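第5章 包丁を研ぐ

この章で扱うこと
刃の構造と切れ味
砥石の種類と準備
研ぎの姿勢、角度、かえり
面直しと保管
第6章(まな板の手入れ)につながる内容なので、飛ばさないこと

5-1 はじめに

切れない包丁で玉ねぎを切る。目にしみる。トマトの皮で刃がすべる。鶏の皮がつながったまま皿にのる。だいたい全部、刃の問題。腕の問題と思い込んでいる人が多いが、まず刃を疑う。

前章では切り方を一通りやった。輪切り、半月、いちょう、千切り、桂むき。どれも刃が切れることを前提にした説明で、そこは書かなかった。この章で埋める。実習の授業では、第4章の前にこの章をやる学校もある。順番はどちらでもよい。ただし研ぎの実習は時間を食うので、月曜の1コマ目のように準備の時間が取りにくいところには入れないほうが楽。

用意するもの。包丁、砥石、砥石が入る深さの容器、濡れ布巾、新聞紙、乾いた布。絆創膏も手の届くところに。砥石台があればなおよい。なければ濡れ布巾を畳んで敷く。

包丁はステンレスの三徳か牛刀で始める。家にあるものでかまわない。いきなり刺身包丁や出刃はやらない。片刃は別の理屈なので、この章の最後に少し触れるだけにする。

5-2 切れるとはどういうことか

刃先は線。左右の面が出会うところの線。この線が細く、途切れず通っていれば切れる。使っているうちに先が丸くなる。あるいは横に倒れる。まな板に当たるたびに少しずつ。骨や冷凍の食材に当てれば一度で欠けることもある。

丸くなった刃と、倒れた刃。対処が違う。

倒れただけの刃は、棒状のやすり(シャープニングスチール)でなでれば起きる。肉屋のカウンターの向こうでシャッシャッとやっているあれ。削るというより整える作業に近い。毎日の手入れ向き。

丸くなった刃は、両側の面を削って新しい線を出すしかない。これが研ぎ。金属が減る。だから必要以上にやらない。研ぐたびに包丁はほんの少し小さくなっていく。

引いて使う簡易シャープナーについて。使うなとは書かない。V字の溝に刃を通すと、刃先のごく先端だけに細かい傷がつき、しばらくは食いつきがよくなる。ただ角度が決まっているため、繰り返すと刃先の手前が厚く残る。するとまた通す。また厚くなる。どこかで砥石に戻ることになる。急ぎの日の応急処置と考えておく。

刃先を見るときは、明るい場所で刃を上に向け、真正面から見下ろす。光る点や線が見えたらそこが丸い。切れる刃先は光を返さないので見えない。指で刃に沿ってなでて確かめるのは厳禁。横切る向きに軽く触れる方法もあるが、授業では紙を使うこと。

5-3 砥石の種類

大きく分けて荒砥、中砥、仕上げ砥。粒の粗さの違い。数字が大きいほど細かい。

荒砥は欠けた刃の修正用。よく削れる。削れすぎる。初心者が普段の手入れに使うと、あっという間に形が崩れる。

中砥が主役。家庭なら中砥がひとつあれば足りる。この章の手順も中砥だけで書いてある。

仕上げ砥は刃先をさらに細かく整える。刺身や薄造りで差が出る。トマトや肉の皮には、中砥で止めたほうが少しざらついて食い込みがよいという人もいる。好みが分かれるところ。

本書の実習では Urkura の中砥と、Cruzado の両面砥石を使った。どちらでも手順は同じ。Cruzado は片面が荒砥なので、上下を間違えないこと。間違えると悲しい。側面に油性ペンで「荒」「中」と書いておく。乾いているうちに書く。濡れると書けない。

水に浸ける砥石と、浸けなくてよい砥石がある。浸ける型は水に沈めて、泡が出なくなるまで待つ。浸けない型は表面に水をかけるだけ。浸けない型を長く沈めると、もろくなったり割れたりするものがある。箱か説明書を必ず読む。箱を捨てた人は、メーカーのページで型番から調べる。

浸けっぱなしで保管する人もいるが、すすめない。水が腐る。においがつく。冬場は凍って割れることも。

5-4 準備

台の高さはへその少し下。高すぎると肩に力が入る。低すぎると腰がつらい。台が高い教室では踏み台を使う。ただし広くて安定したものに限る。

濡れ布巾を敷き、その上に砥石を縦に置く。自分から見て奥に長くなる向き。押してもずれないかを確かめる。ずれるなら布巾の水が多すぎるか、台が汚れている。拭いてやり直し。

砥石の表面に水をかける。研いでいる間に黒っぽい泥が出てくるが、流さない。この泥(砥糞ともいう)が研ぎを助ける。乾いてきたら水を数滴足す。それだけ。蛇口の下で流しながら研ぐ人がいるが、もったいない。

服装。袖をまくる。指輪と腕時計は外す。髪の長い人は結ぶ。足元はつま先の覆われた履物。サンダル不可。

周りに人を立たせない。研いでいる人に後ろから声をかけない。包丁を渡すときは手渡しにせず、いったん台に置いてから相手に取ってもらう。実習で一番多いけがは、研いでいる最中より、洗うときと片付けるとき。

5-5 角度

ここが本章の山。

砥石に対して刃をどれだけ起こすか。両刃の家庭用包丁なら、砥石と包丁の背の間に硬貨が2枚入るくらい。実際に硬貨を挟んで、手に角度を覚えさせる。覚えたら外す。挟んだまま研がない。傷がつく。

角度が立ちすぎると、刃先はすぐできるが厚い。寝かせすぎると、いつまでも刃先に当たらず、包丁の腹に擦り傷だけが増える。

迷ったら油性ペンを使う。刃先に沿って、刃の面を黒く塗る。軽く数回研いで、どこのインクが消えたかを見る。刃先だけ消えたら立ちすぎ。上だけ消えて刃先に残っていれば寝かせすぎ。全体に薄くなれば合っている。これは本当に便利なので、慣れた人もときどきやるとよい。

角度は途中で変えない。往復のあいだに手首が動くと、刃の面が丸くなる。手首は固め、肘と肩で動かす。上体を少しかぶせる。速さはいらない。

角度を固定するクリップ型の補助具もある。Sunik のものを試したが、幅の狭いペティナイフには合わなかった。三徳なら問題なし。ただ、先端のカーブでは結局手で調整が要る。補助具に慣れきる前に外すこと。

5-6 手順

ひとつめ。表の面から。右利きの場合、右手で柄を握り、人差し指を背に、親指を刃元の腹に添える。刃は自分のほうへ向く。砥石に対して包丁を斜めに置く。直角に置くと手首が窮屈になる。

ふたつめ。左手の指を、研ぎたい部分のすぐ上に置く。指先の真下が研げる。刃先から指が出ないように。押さえる力は軽く、肩の力を抜いて。

みっつめ。奥へ押し、手前へ戻す。押すときに力を入れ、戻すときは抜く。砥石の端から端まで長く使う。真ん中だけ使うと、真ん中だけ減る。

よっつめ。切っ先から始め、少しずつ刃元へ移る。指を置く位置をずらしていくだけ。切っ先のカーブでは、柄をわずかに持ち上げて、刃が砥石に当たる位置を保つ。

いつつめ。かえりを確認する。かえりとは、研いだ面の反対側にめくれ出る細かい金属のこと。反対側の面を、背のほうから刃先のほうへ向かって、指の腹でそっとなでる。刃先を越えたところで引っかかりがあれば出ている。刃に沿ってなでない。繰り返しになるが、沿ってなでない。

かえりが切っ先から刃元まで切れ目なく出ていること。出ていない場所があれば、そこだけ追加で研ぐ。回数で覚えない。「片側何回ですか」とよく聞かれるが、刃の丸まり方で変わる。判断はかえりで。

むっつめ。裏返す。刃は外向きになる。同じ角度で、今度は引くときに力を入れ、押すときに抜く。左手の指の位置は同じ考え方。表にかえりが出るまで続けれる。

ななつめ。かえりを取る。表、裏と軽くなでるように数回ずつ。力は包丁の重みだけ。最後に、乾いた新聞紙を台の角に敷き、刃の面を寝かせて背のほうへ引く。刃先に向けて動かすと紙が切れるので向きに注意。これで細かいかえりが落ちる。

左利きの人は左右を入れ替えて読む。両刃なら手順はすべて鏡写しでよい。

5-7 確かめる

新聞紙を片手で垂らし、縁から刃を入れる。途中で引っかかるところがあれば、刃のその位置にかえりが残っているか、研ぎが足りない。どこで引っかかったか覚えておき、戻って直す。

次にトマト。皮に刃を置き、押さずに引く。重みだけで入れば合格。入らなければ、多くの場合は角度ではなく、かえりの取り残し。新聞紙をもう一度。

玉ねぎの薄切りもよい。断面がつやつやしているか。押しつぶされて汁がにじんでいないか。断面の比較表は162ページ。

確認に使った食材は、よく洗ってから使う。包丁も先に洗剤で洗っておくこと。研ぎ汁が残ったまま切ると、黒い筋がつく。

5-8 面直し

砥石は使うと真ん中がへこむ。へこんだ砥石では角度が保てない。どんなに手が正確でも無理。

確認は定規を当てる。縦、横、斜め。隙間から光がもれればへこんでいる。

直すには面直し用の砥石でこする。砥石の表面に鉛筆で格子を描き、全部消えるまで。真ん中の線が最後まで残るはず。残っているうちはまだ平らになっていない。角は軽く丸めておく。尖ったままだと欠けやすく、欠けた粒が刃に傷をつける。

頻度は、研ぐたびに少し。ためてから一気にやると大仕事になる。Navivbridge の調理実習室には、砥石の横に鉛筆がひもで結んである。真似してよいと思う。

5-9 乾かす、しまう

包丁は洗剤で洗い、すぐ拭く。ステンレスでも錆びるときは錆びる。鋼ならなおさら。柄と刃の境目に水が残りやすいので、布の角を使って丁寧に。

砥石は水で泥を流し、風通しのよい日陰に立てて乾かす。直射日光に当てない。ドライヤーも使わない。急に乾くとひびが入る。濡れたまま箱に戻すとカビる。

4月の最初の実習で砥石がカビていた、という話は毎年のように聞く。春休み前に一度出して乾かすこと。

片刃について少しだけ。表側に角度がつき、裏はほぼ平ら。裏は砥石にぴたりとつけ、かえりを取る程度にとどめる。裏を起こして研ぐと元に戻すのが大変。詳しくは33ページの刃の断面図と、巻末の補足を参照。

章末の準備チェック

砥石の型を確かめたか(浸ける/浸けない)
荒砥と中砥の面に印をつけたか
濡れ布巾は絞ってあるか
台の上に余計な物がないか
硬貨2枚、油性ペン、新聞紙、鉛筆
絆創膏の場所を全員が知っているか

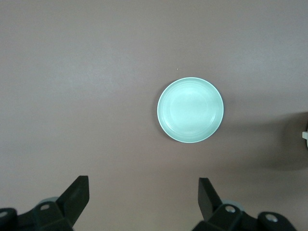
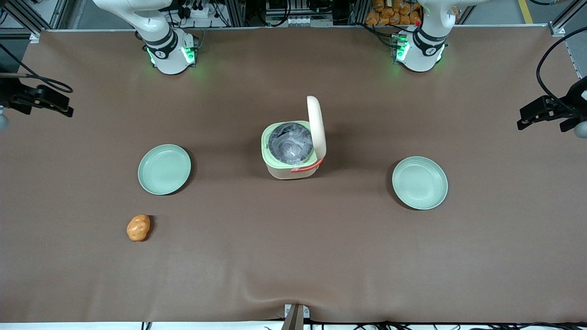
図5-2 淡い緑の浅い丸鉢(1枚目)と、茶色の布を掛けた大きな台(2枚目)

実習課題

家か教室にある包丁を選び、研ぐ前に刃先を光に当てて観察する。光る場所をノートに図で書く。研いだあと、同じ向きでもう一度観察し、図を並べる。かえりがどの順番で出たかも書いておくこと。出なかった場所があれば、そのまま正直に書く。次の授業でそこから始める。

提出は図と短い文章。文章の長さは問わない。包丁は持参しなくてよい。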